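Hikia Short Course in Table Service and Event Catering
Unit 4: Pouring Water
Notes by Neema Lyimo, revised November

Yes, a whole unit. Last term Kheri Makokha asked in front of everyone whether pouring water really needed its own handout. Kheri then poured for the Dunmore lunch and a guest spent the soup course with a napkin in his lap. Kheri now hands out the photocopies.

What you need for the practical: one small bottle of water with a screw cap, one clear plastic cup, a bare table. Leave the tablecloth in the drawer. Cloth hides spills and we want to see yours.

4.1 Holding the bottle

Take it around the middle, where the label is. Hold too low and the top wags about. Hold by the neck and you look like you're about to christen a ship. Thin plastic bottles give when squeezed, and with the cap off, a good squeeze sends water out of the top before you've tilted anything. Firm enough to lift, then stop.

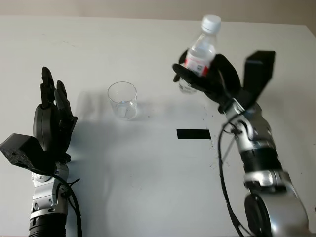 Pick it up and keep it up. New servers like to lift the bottle, reconsider, put it down, and lift it again, which makes guests wonder what's wrong with the water. Decide first. Lifting practice is done with the cap on. Obadia Odera teaches the evening group and lets them skip this. Obadia Odera also does his own mopping.

4.2 The cap

Open it upright, on the table, one hand on the bottle and one on the cap. Put the cap down top side down, well away from your elbow. Do not hold it in your teeth. (This was added after the Clanameck reception.)

4.3 Where the cup goes

Close to the bottle, but with room to tip. An empty plastic cup weighs next to nothing and will go over if you so much as knock it with the neck. Steady it near the base with your free hand if you have to. Fingers stay off the rim and out of the inside, even when you are sure they're clean.
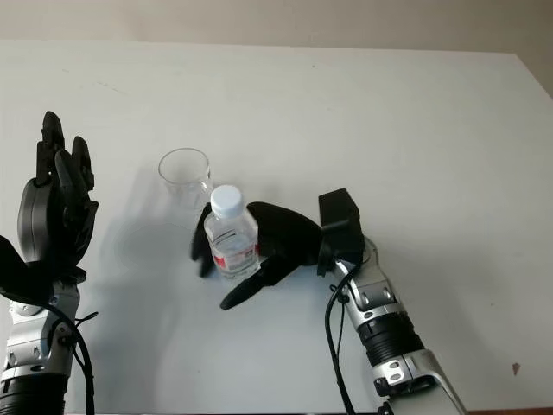 Fig. 4.2. Cup and bottle side by side, cap still on.

4.4 The pour

Bring the neck over the cup without resting it on the rim. Tilt slowly. The first inch comes out faster than you expect, and then the bottle gulps air and the stream jumps, so go gently until it settles. Stop at three quarters. Bring the bottle upright over the cup so that the last drip lands somewhere useful.

Full to the brim is not generous. It means the guest has to lean down and sip like a horse.

4.5 Homework

Pour 100 ml by eye, then check it in a measuring jug. Write down the real figure, including the embarrassing ones. Zihan Zou's first attempt last term is still on the classroom door, and Zihan has asked me to say that it was a very big cup.

Bring your sheet to the next practical, along with a dish towel.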